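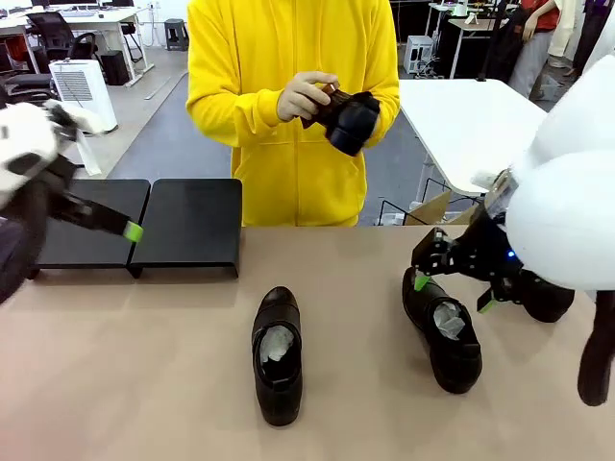
Home Forums Leather Care Storage & Display Search Log in

Paper stuffing vs. shoe trees for strap shoes on display

Last updated: August

vamp_and_welt
I look after the display stock for a small shop, mostly black leather strap shoes and a few plain ones. Shoes come out of the box with tissue in the toe and go onto black metal risers, the kind made from one flat plate bent into a low platform. At the moment the tissue stays in while they are on show. Two questions.

1. Does crumpled tissue hold the vamp well enough under a closed strap, or should I be fitting trees?
2. How are people wiping the toes? Staff use whatever is nearest, including a sleeve.

Room is at 50 percent humidity most of the year. Nothing is in direct sun.

oldlast
Trees. Tissue compresses. After a few weeks the strap pulls the vamp down and you get a crease line under it that doesn't brush out. I use Fendero split-toe trees in the strap styles and leave the strap one hole looser than it would be worn.

tannery_row
Disagree with oldlast for this use. A split-toe tree puts tension on a shoe that has never been worn. On an unworn upper the leather still has its shape from the last and needs very little support. Tissue is enough if it is packed to the toe first and then behind the strap. What people do wrong is push one big ball into the opening, which leaves the toe hollow and spreads the topline.

Use white acid-free tissue. Printed paper can transfer to a pale lining.

oldlast
"Very little support" depends on the leather. On a soft calf vamp I measured 2 mm of drop at the center after 30 days with tissue only. Same model with trees, none that I could measure.

tannery_row
Measured with what, and was the strap buckled on both?

oldlast
Depth gauge off a straightedge across the topline. Strap buckled on both, same hole.

tannery_row
Then the buckled strap is your load. Leave it unbuckled or put a fold of tissue between strap and vamp and repeat it. I would expect most of the drop to go away.

vmalhotra
Vandana Malhotra here, I do repairs and refinishing. Both of you are partly right. The strap is the load, and a tree resists it better than paper. But I see more damage from oversized trees than from sagging tissue. If the heel of the tree is pressing hard enough to show at the back seam, go down a size.

On the wiping: stop the sleeve habit. A sweatshirt cuff picks up grit and has seams and sometimes a zipper pull. On a high-gloss toe, one grain of grit gives you an arc-shaped scratch that is visible under shop lighting from across the room. A clean cotton flannel, dry, light pressure, one direction. Breath for fog if there is a fingerprint. No product unless the finish has gone dull.

brogue_22
I have buffed toes on the front of a cotton hoodie for years with no problem. Brushed fleece is soft. It's about the same as flannel.

vmalhotra
The fiber is fine. The fiber after a day of opening cartons is the problem. If you launder a cloth without fabric softener and keep it in a bag, you know what is on it. You don't know what is on your shirt.

brogue_22
Fair, although I would want to see two toes side by side before I threw out the method.

heelcounter
Adding something on the risers, as the OP mentioned metal. Check the front edge. Ours (Stuvmont, black powder coat, curved front) were fine on the curve but had a burr on the underside of one that marked the table. A strip of felt tape fixed that. Leather outsoles on bare metal will also slide if someone bumps the table, so I put a clear dot under the heel.

Also get the shoes off the table while you're setting up the risers. Most of our scuffs came from three or four loose shoes lying at angles and touching toe to heel while somebody looked for the mate.

vamp_and_welt
That describes our setup routine closely. What order do you work in?

heelcounter
Risers first, then one pair at a time. Stuffing checked, strap set, wipe, place. The mate goes straight beside it. I don't open the next box until the pair is up.

oldlast
Agree with that. I would add handling by the heel counter and waist, keeping fingers off the toe after the wipe. Holding the toe to steady the shoe puts a print exactly where the light falls.

tannery_row
Also change the tissue when you rotate stock. It takes up moisture and goes flat. We do it every 6 weeks.

vamp_and_welt
Plan for now: repacked tissue, straps unbuckled with a fold underneath, flannel in a bag at the table. I will put Fendero trees in one pair for comparison and take depth readings on both – same model, same leather.

oldlast
Post the numbers. Mark where you set the straightedge or they won't be comparable.

Related threads
Yordanov flannel cloths: washing and lint
Felt tape on powder-coated risers
Fureo neutral cream on high-gloss toes
Strap creases on unworn stock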